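Bindari Van Shelving Kit: Owner's Guide
Section 4: Fitting the shelves and getting the van ready for work

You've got the floor panel down and the side rails up, so the hard part is over! This section takes you from bare rails to a van you can load. Set aside an afternoon the first time. If you do a second van later, you'll be amazed how much faster it goes.

Before you start

Park on level ground, set the parking brake and take the key out of the ignition. Open both rear doors and latch them all the way back. If your van has a sliding side door, open that too, as the extra light makes a big difference.

You will need the 10 mm socket, the long hex key from the Pitavon hardware bag, a tape measure and a pencil. A second pair of hands is great for steps 3 and 4.

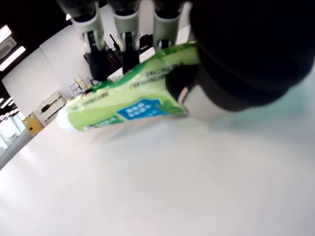 4.1 Fitting the uprights

1. Lay the four uprights on the ground with the slots facing you. The two with a notch at the foot go nearest the wheel arch.

2. Hook the first upright over the side rail and let it drop until the foot sits flat on the floor panel. You should hear a good solid clunk.

3. Start the top bolt by hand, then the bottom bolt. Leave both finger tight for now.

4. Measure 39 inches from the center of the first upright and make a pencil mark on the rail. Hook the second upright over the mark and start its bolts the same way.

5. Repeat on the other side of the van.

CAUTION: Never drill through the side rail to add an extra bolt. On many vans there is wiring directly behind it, and on some there is a fuel filler pipe. The rail already has every hole you need.

Note: Gillespie Mackay, who worked out most of this fitting sequence on his own delivery van, likes to put a strip of masking tape along the rail and mark on that. It saves cleaning pencil off the paint afterward and we've all started doing it.

4.2 Hanging the shelves

6. Begin with the lowest shelf. Tilt the front edge up, push the rear hooks into the slots and lower the front until it clicks on both sides.

7. Give the shelf a firm pull toward you. If one corner lifts, take it off and start again with that corner first.

8. Work upward, leaving at least three slots between shelves. Tall items like jerry cans and toolboxes need five or six.
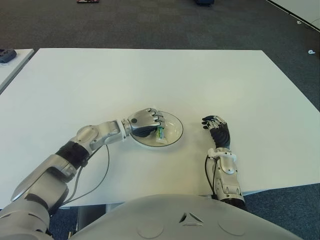 9. Once all the shelves are hanging, go back and tighten the upright bolts, top ones first. Stop when the spring washer is flat. A quarter turn more is fine, a full turn more will bend the bracket.

10. Push the rubber end caps onto the shelf corners. They look like a small thing, but your knees will be so glad you fitted them.

WARNING: The rated load is 100 pounds per shelf, spread evenly. Keep the heaviest items on the bottom shelf, close to the rear axle. Shelving adds to the weight of the van itself, so check the payload figure on the door pillar plate and subtract the kit before you work out what you can carry.

4.3 Fitting the Erkmont bulkhead net (optional)

If you ordered the net, now is the time. Clip the two upper straps to the loops behind the seats, then the two lower straps to the floor rings. Pull them snug in an X pattern, a little at a time. The net should give no more than 3 inches when you lean on it.

Vans with a factory steel bulkhead don't need the net, so you can skip straight ahead.

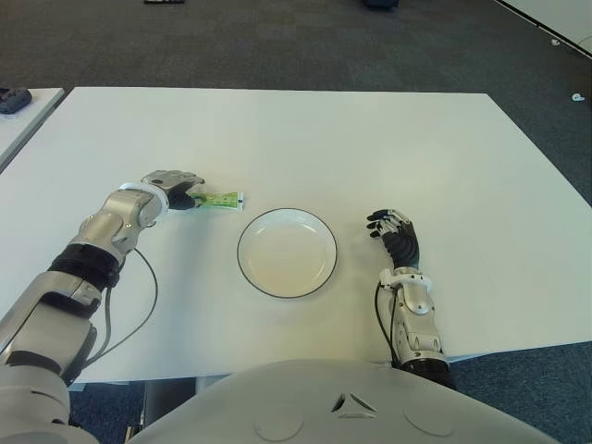 Fig. 4-3. Arms resting on the white tabletop.

4.4 First drive

11. Load the shelves lightly and drive for 20 minutes on ordinary roads, with a few speed bumps if you can find some.

12. Stop somewhere safe, open up and check every bolt again. One or two will usually take another eighth of a turn.

13. Listen for rattles on the way home. A rattle from low down is nearly always a shelf hook that hasn't dropped fully into its slot. A buzz from higher up is more likely a loose end cap.

Note: Kits shipped before September have the older Wong pattern hooks, with a rounded tip. They fit the same slots but need a firmer push in step 6. Jaxon MacLeod in our parts room can tell you which type you have from the number stamped under the lowest shelf.

Section 4 revised November 28, 2018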